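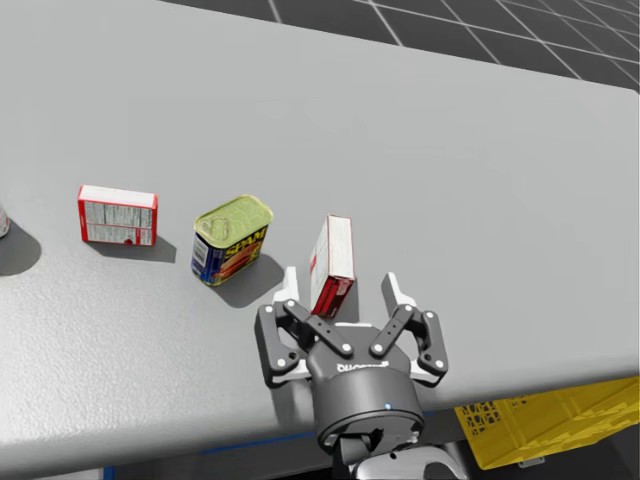

Sim gripper stops before it closes on a box
Posted by moonpie_labs, July 26, 2023

Loving this hobby so far, but I'm stuck! My pick job in Tilon gets the open gripper to a small box, then halts with fault 2607 and never sends the close command. It picks the can of Spam every time. Same arm, same table. I've tried slowing it down and it still quits – any ideas? 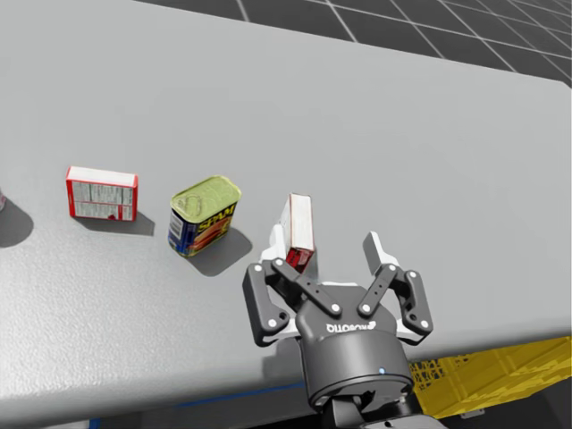 Yoon-hee Jin

Oh, I know this one, and it's a fun one to fix! 2607 is the clearance check. Tilon thinks a finger will hit the box on the way in, so it blocks the close. Look at the collision shape for your box. If you imported it from the Skercombe pack, the shape comes in wider than the box you see on screen. Turn on "show collision" and you'll spot it right away. 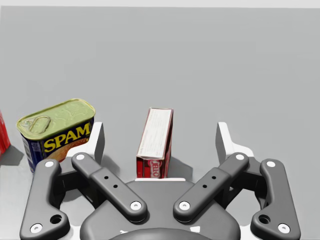
Shrink the shape to match the box, save, then reload the whole world (a plain reset keeps the old one). Please don't just switch the check off. I did that once, moved the job to a real arm and bent a fingertip on the first run – 200 dollars gone.

grirkerfan

had 2660 not 2607 but reinstalling worked for me. good luck!!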